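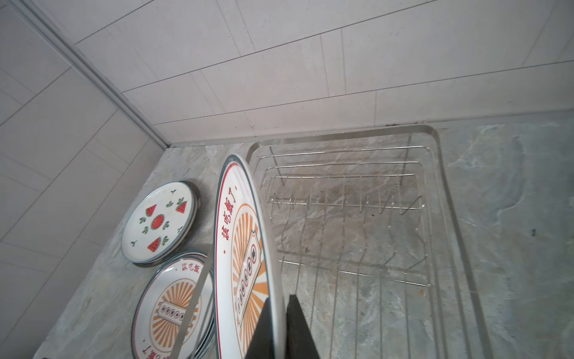 Should plates dry standing up or in a stack?
Standing up, one to a slot. A stack holds water between the plates and the bottom one is still damp at supper.

Kirstin Mowat
April, 7:40 a.m.

This is a thread about dish racks. I have owned 3 of them and I have opinions.

The first was an Imrie, white coated wire. The coating split where the plates sat and rust came through in a year. I kept it too long.

The second was a bamboo one from Lodoria. Looked nice. Went gray underneath and smelled like a pond. Out it went.

Third is bare stainless wire, and that's the kind I tell people to get. Upright dividers, open underneath, nothing to peel.

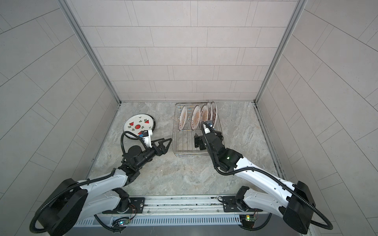 Next thing is where you start loading. I start at the far end and work toward me, so I'm not reaching over plates that are already in.

Face them all the same way. Plates have a slight bowl to them, and two facing each other will touch at the rims. That's where chips come from.

Hold a plate by the edge and lower it until it sits between the wires. Don't let go early. The clink is the glaze hitting metal.

Patterned plates are fine in a rack. I like the ones with a big design in the middle – fruit, a sun, some writing. You get to look at them while they dry.
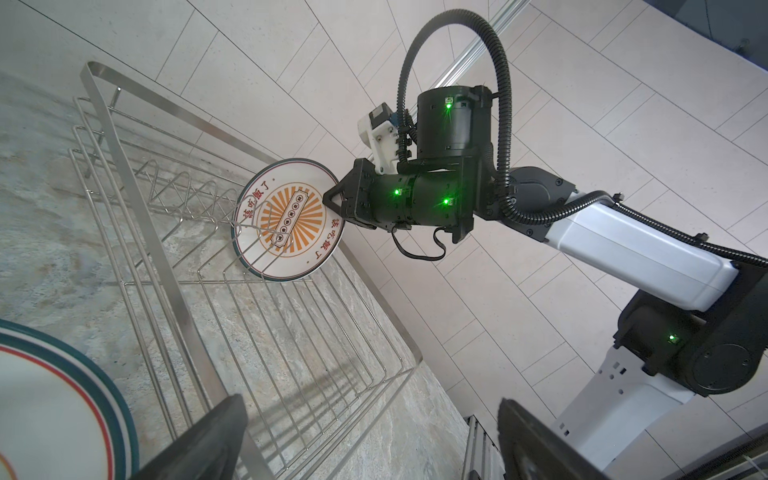 Sunburst plate in its slot, red lettering around the border.

On stone counters: wipe under the rack every night. Water that sits there leaves a mark, and hard water leaves a worse one. I lift the whole rack, wipe, and put it back.

A mat helps but you have to wash the mat too. I gave up on mats.

Someone asked how many plates to put in at once. I leave a gap when I can. On a busy night I fill every slot and it takes longer to dry – that's all.

Once they're dry, stack them by pattern. Mine go on the open shelf next to the stove, dinner plates at the bottom.

Bowls are a different problem. I'll do bowls another time.

Recent from Kirstin Mowat
Getting tea stains out of mugs
Skondel shelf brackets, one year in
What I keep under the sink
Jatero dish brushes: which bristle to buy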